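Open house at Burkora: the stop that came late

The tour began upstairs, with the simulator, where an arm sets a green cup into a purple one. 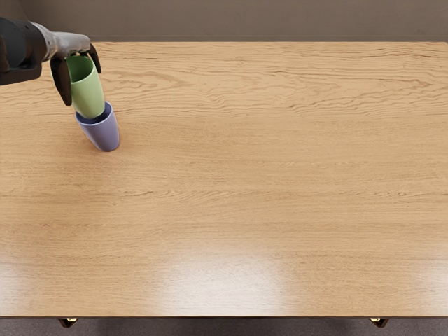
Fultatia asked whether a simulated arm had ever failed to stop when told to, and the guide said that was a question for downstairs.

Downstairs it got an answer of sorts. In December the real Floson cell ignored a stop command and kept moving for 38 seconds until someone cut the power. The guide called it a "communication delay." I'd call it a fault in the one part that has to work.

The fix, we were told, passed 3000 runs in the simulator. I asked how many runs on the real cell. The reply was 90, all in one afternoon, all with cups. I also asked if the simulator models a dropped network message, and got a promise to check.

They did show us the new stop button, a big one wired straight to the power supply. Good. It should have been wired that way before the cell was switched on. The fault report was on a clipboard by the door with the cause line still blank, and the cell goes back to full speed next month.

Coffee was in the lobby, and the parking lot closes at 6.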